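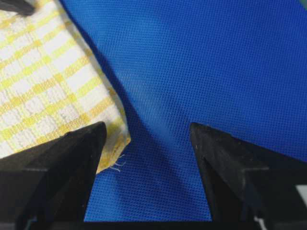
Build thread, towel arm. I've been putting this off until the thing could run a whole evening without me rebooting it. It can now, so I'm going to write down what I did and what I'd change.

The goal is small. One dish towel, dropped any which way on the bench, picked up by a corner and folded in half. No stacking, no T-shirts, no socks.

The arm is a Nokero kit I bought secondhand last winter with one dead joint and no manual. I got it for $244 with the power supply. The replacement motor was extra.

I built most of it at Lerkholm, which is the shared shop I belong to. The bench I use there is the short one near the compressor. I also have a half-size test setup at home on a closet shelf, for software only.

Base first. The kit comes with clamps and the clamps are no good. They creep. I'd home the arm, run it for an hour, and the whole base would have rotated enough to put the gripper off target.

So I bolted it down. Plywood plate, four bolts, fender washers under the bench. Lerkholm lets you drill that bench if you plug the holes when you leave. I measured the plate twice and still got one hole wrong. It's slotted now.

Elbow belt. The original was stretched and had a couple of teeth missing. I ordered a replacement from Beltent and got the wrong pitch, which was my mistake, I read the drawing as inches. The second one fit.

If you get one of these kits used, take the elbow cover off before you power anything. Mine had a cable tie tail loose in there, right next to the pulley.

Tension on the new belt: I started too tight. The motor ran hot enough that I could smell it. Backed it off until the belt moved a little under a thumb and it has been fine.

Gripper. Two black fingers, faceted, wedge-shaped, opening and closing together. I looked at suction and needle grippers for cloth. Suction leaks right through a loose weave, and I don't want needles on a bench other people use.

Two fingers will pick up cloth if the tips can get under an edge or pinch a raised spot. A towel lying perfectly flat is the hard case. A folded corner is the easy one — there's more thickness to grab.

That's why the first routine only goes after folded corners. It looks for the thick part, comes down with the fingers open, moves over so one is on each side, and closes.

Coming down with the fingers wide open costs time on the close but it forgives a lot. With them half open I'd land a tip on the towel and push the corner away. Wide open, the miss is usually over bare cloth and I can just correct sideways.

Tips: bare plastic slides on cotton. I tried heat shrink, then tool dip, then a strip of bike inner tube. The inner tube gripped best and wouldn't let go of the towel at the end. I'm back to bare tips roughed up with coarse paper.

Surface. I wasted a lot of time here. The bench top is pale and shiny and the overhead lights bounce off it. Anything white on the towel disappeared.

I laid down blue mesh cloth. Strong royal blue, nothing on the towel is close to that color. Sorting towel from not-towel got easy enough that I threw away most of my code for it.

The mesh also has some give. If the arm comes down a little low, the tips press into it instead of stopping dead on the bench. It does shift around, though, and it doesn't lie flat. I get dips and soft folds that throw shadows.

Shadows were the next problem. A dark band on blue read as an edge, so the arm would go and carefully pinch a shadow. I fixed it by ignoring brightness and going mostly by hue.

The towel is a yellow-and-white check with a waffle-like weave. I picked it out of the drawer for the stripes. They bend around a fold, so the fold shows up even when the outline of the towel doesn't.

It's fraying at one corner. Loose threads were fooling the corner finder, which would call the end of a thread the end of the towel. I didn't trim them. Real towels have threads. I drop anything thinner than a few pixels before looking for corners.

Cameras. One is small and sits at the wrist, looking down past the fingers. The other is fixed and stays put while the arm moves.

I thought the fixed one would do most of the work. It doesn't. The wrist camera is worth more for the last few inches, since it always has both tips in view and I can steer the cloth between them.

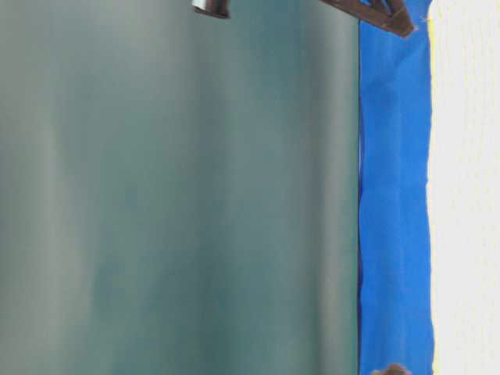 Fixed camera. Blue cloth right of center, pale surface beyond it.

What I use the fixed view for is checking. Before each run it looks for blue, and if the amount of blue has changed a lot from the last run, it stops and beeps at me. Usually the cloth has crept.

It isn't mounted well. It needs to see more cloth than it does and I keep meaning to make a taller post. I have the tubing. It's leaning in the corner at Lerkholm with my name taped to it.

Both cameras have auto exposure and you have to turn that off. When the black fingers fill part of the view, the exposure jumps and the blue goes pale. Lock it with the arm in place, under the lights you plan to use.

Lights: shop overheads plus one desk lamp with a paper towel over it. I don't run near the window in the afternoon anymore.

Control is a laptop, a USB hub with its own power, and a script. The hub matters more than you'd think. On the laptop's own ports the wrist camera dropped out every time the gripper motor pulled hard.

Cable routing took an entire evening. The wrist camera cable has to get past three joints without pulling. I left a loop at each one and taped it with fabric tape. Zip ties cut into the jacket the first time around.

To get the grasp working I drove the arm by hand with a game controller and recorded what I did. Move, adjust, close, lift, let go, throw the towel back down, again. It's dull. I listened to a lot of baseball.

I have 573 recorded picks. A fair number of those are bad and I left them in, marked as bad. The script looks up the ones that resemble what the camera sees and blends the moves. It's simple and it's slow.

Best session so far was 39 picks in a row without me touching the arm. I was resetting the towel by hand in between. Then the base plate bolt with the slotted hole worked loose and the run was over.

The usual failure is that it gets one layer of the fold and leaves the other one behind. The towel opens up on the lift. I can catch it by watching how wide the cloth gets under the gripper, but then the only fix is to drop it and start over.

The next most common is a tip snagging the mesh. It picks up the towel and the blue cloth together and drags the lot. I taped down the front edge, which helped. I should really stretch it over a frame.

Folding, once it has a corner: lift, move across, lower slowly, open. Slow matters on the way down. Fast, and the air gets under the towel and the edge lands wherever it likes.

A good fold takes 25 seconds from first look to letting go. I could fold the whole drawer in that time. I get asked this a lot, so there it is.

Some safety notes, because it's a shared bench. There's a big red stop button wired to cut motor power, and I can reach it from the stool. The arm falls when you hit it. I put a foam block underneath where the elbow lands.

Speed is capped in the motor settings as well as in the script. The script has bugs. I don't want the cap to depend on it.

I leave a card on the bench when it's powered. Otherwise people set drinks down next to it.

Somebody at the shop pointed me to a set of Venkataraman notes on picking cloth by its edges. The bit about approaching from the open side of the fold I took directly, and it cut down on the one-layer grabs. I haven't gotten through the second half, it's heavy on math.

Things I'd do differently. Bolt the base on day one. Buy the powered hub on day one. Put color under the towel before writing a line of code. Don't order belts late at night.

I'd also skip the first gripper I printed, which I haven't mentioned. It had curved fingers and looked great. It couldn't hold a receipt.

Total spent is nearly double what I paid for the arm, counting the motor, both belts, the hub, and a camera I stepped on.

Files: the base plate drawing and the finger shape are fine to share and I'll post them once I fix the slotted hole. The script I'd want to clean up first. Paths to my own laptop all over it.

To the question about other towels: I tried a plain white one and it did badly. No stripes, so the fold is hard to find. A red one was okay. A blue one went as you'd expect on blue cloth.

To the question about using a depth camera: maybe. The cheap one I borrowed couldn't see anything that close to the gripper. Past a foot it was good. I'd need to mount it on the post I haven't built.

To the person with the same kit and the same dead joint: check the connector at the shoulder before you buy a motor. I replaced mine and the old one spun fine on the bench afterward. I still have it as a spare.

Next up is the camera post, then a frame for the mesh, then a second fold. I'll add to this thread when the post is up.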